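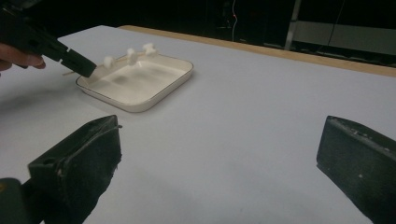 Can't I just put the marshmallows on the skewers in my hand and skip the tray? One reader of the last edition of this guide put that to me, and added that the tray was only one more thing to wash up. Well, you can. I did it that way for most of a summer, and I was picking sugar dust out of my jumper until the autumn! The tray gives you somewhere to rest the stick between pieces, and the sloping sides catch whatever falls off. It washes up in seconds, so do please give it a go.

Section 10. Loading the skewers

You'll need the tray from your Lullik set, one of the 16 wooden skewers, a bag of small marshmallows and a flat place to work. Leave the burner in its box for now, we don't light anything until the next section.

1. Wash and dry your hands. Bone dry, if you can manage it, as damp fingers and marshmallows make glue.

2. Put the tray down flat and tip a few marshmallows out beside it on a clean plate. Close the bag again straight away (they go leathery faster than you'd think).

3. Run a finger lightly along the skewer to feel for splinters. If you find one, bin the skewer. They're 17 cm long and cheap to replace, and I wouldn't bother sanding them.

4. Hold the first marshmallow by its sides and push the point through the middle with a slow twist. If you shove, it squashes, and a squashed one slides about on the stick later.

5. Move it along and add the next. Three small ones to a skewer is my limit. Leave a gap between them so that they don't weld together, and keep a bare bit of stick to hold.

6. Lay the loaded skewer across the rim of the tray, on the slant, with the bare end poking out over the side where you can get hold of it.

CAUTION: The point is sharp. Keep your other hand out of its path, and don't let small children do step 4 without a grown-up sitting with them.

Note: It doesn't matter if your marshmallows are a mixture of shapes. Stubby, tall or lumpy, they all go on.

Where to work

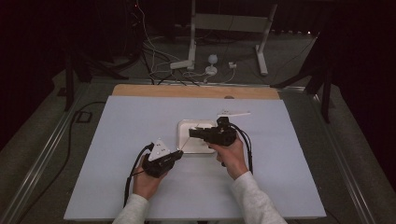 I've loaded skewers on a picnic rug, on a windowsill and once on a closed laptop, and what I want you to have is a proper flat board on a table. Any size will do as long as the tray doesn't end up perched on the edge of it. Put the tray near the middle, as it is on the light blue-grey board, and you've got space for a hand either side — much nicer than working with your elbows tucked in. Long sleeves are fine too, but push them up if they're floppy, or they'll trail in the sugar.

7. Wipe the board with a barely damp cloth and let it dry before the tray goes back on.

8. If the tray slides, put a folded tea towel under the board. Don't put it under the tray, which needs to sit level.

9. Carry on until you've loaded as many skewers as you want, then cover them loosely with greaseproof paper.

Note: Loaded skewers keep until the evening in a cool cupboard. I've tried the fridge and they came out tacky.

If a marshmallow splits while you're threading it, eat it and start again with another. For spare skewers and trays, see the parts list on page 79.

Lullik Tabletop Set, user guide | Contact: Vidal spares desk | © Vidal | Back to top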